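Showing the robot: what we learned from hand guiding and remote control
Speaker notes. Slot is 30 minutes with questions, so keep the middle moving.

Opening (slide 1)

Say who we are. Beneck makes small batch kitchen and table goods, and the Dullholm site does the sorting and packing. I run the cell there. I am not a researcher, and most of what I know about this came from doing it badly first.

The talk is about one thing: how a person shows an arm a task. There are two ways we do it. One is by hand – you hold the arm and move it through the job. The other is remote, where you sit at a controller and the arm follows. Ask for a show of hands on who has tried either.

Slide 2: hand guiding

New people pick it up before lunch. You feel the weight and you feel contact, so you slow down at the right moments without being told to.

The trouble is that your own body gets into the recording. If the cameras are running, they see your sleeve and your shoulder in most of the demonstration. Later the arm has to work without you there, and what it sees doesn't match. We lost a whole first set this way.

Also, opening and closing the fingers while both your hands are on the arm is awkward. We tried a foot pedal. People pressed it early.

Slide 3: remote control

We use the Molten software for this, with a handheld controller. The operator sits to the side. The camera view stays clean and the recording holds the same kind of commands the arm will get when it runs on its own.

It takes longer to learn. You can't feel the table. Depth is the hard part, and most of our bumps were straight down. Tell the story about the lunch tray here if the room is awake. Skip it if we started late.

Slide 4: the numbers

We kept 1,556 demonstrations across both methods. Every operator did 67 practice runs before anything of theirs was kept. That number came from a spreadsheet and has no theory behind it, so say so if asked.

Seven tasks in total. List is on the slide, don't read it out.

Slide 5: what a good demonstration looks like

Move at one speed. Don't stop halfway to think. If you miss, let go, back off and come in again, and keep that in the recording. We used to throw the misses away. The Miettinen line, which is our second cell, kept theirs, and their arm was better at trying again after a bad grip. We changed our rule in December.

Start from different places. Operators like to put the object back on the same spot every time, and they don't notice they are doing it. I walk past and move things.

Slide 6: picking up by the rim (leave this one up for a while)

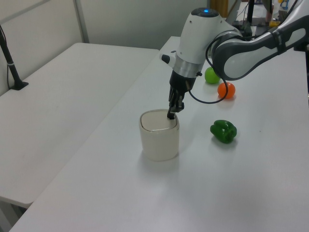 Rim grasps were the task where the operators disagreed most. Some wanted to take every open container around the outside, and some wanted to go in from the top at the edge. With a cup like this one, which is a soft, rounded square and a little wider at the top than at the base, the position of the fingertips matters a lot. They are at the top of the cup, near one part of the edge, and the fingers point straight down. Ask the room where they would go in. Then point out the pepper and the two balls on the same table. Other objects should be out when you record, or the arm learns that whatever is on the table is the target. Mention the cable as well – it hangs in a wide loop off the gripper, and operators need to know where their loop is before they swing the wrist.

Slide 7: what I would do again

Use hand guiding on day one so people understand how the arm moves. Switch to remote for anything you plan to keep. Write down who recorded what. We didn't at first, and when one style turned out to be causing trouble we couldn't find it.

Keep sessions short. Tired operators get jerky, and you can see it in the plots (backup slide if someone wants it).

Questions

Likely ones: cost, how long to train a person, whether we mix both methods in one set. On mixing, the answer is that we did, and we had to label them. On cost, send them to the Beneck table by the door.

Contact: Beneck automation cell, Dullholm | © Beneck | Back to top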